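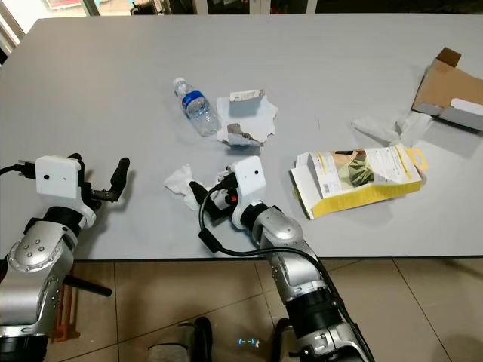 The two-armed sorter at Marnby started pulling regular shifts in January, and I finally got over there one morning to see how the crew is getting along with it. Short version: better than I'd have bet!

Marnby handles mixed dry waste from offices and shops, so we're talking tissues, water bottles, ripped-up packaging, the stuff that ends up in the bin under your desk. It all used to be picked over by hand, standing up, eight hours at a stretch. Paraschiva Mocanu did that job for 12 years and she told me her shoulders could tell you every one of them. Now she's on what they call the teaching side. She sets out a batch, watches the arms go at it, and marks down whatever they fumble (she keeps her own list in a school notebook, and she would not let me read it).

The setup comes from a small outfit called Clirent, and four people on the crew have been trained on it so far. Relu Ardeleanu, the shift lead, says the goal for the spring is 400 pieces an hour.
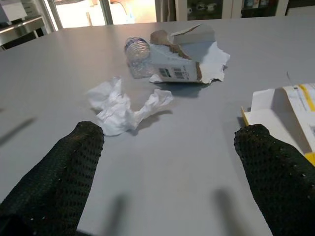
Tissues are the big headache, apparently. A bottle keeps its shape, more or less, but a wadded-up tissue is different every single time, and Paraschiva says she's spent entire afternoons on nothing else. Torn cartons come second on her list. She did tell me that much.

So what about jobs? I asked, of course. Gheorghița Voicu from the front office says no one has been let go and that hours are guaranteed through the end of the year. After that she wouldn't promise anything, and I appreciated the straight answer. Lucian Vasiliu, who still hand-sorts on the late shift, is less relaxed about it. He likes the lighter work fine, but the teaching job came with a raise and there are only so many of those spots to go around. He's put in for the next round of training and hasn't heard back yet.

The pay question goes to a staff meeting next month, along with new break times, which people seemed even more fired up about (the machine side currently gets a longer lunch, and oh boy, did I hear about that). I'm planning to be there and I'll post whatever gets decided.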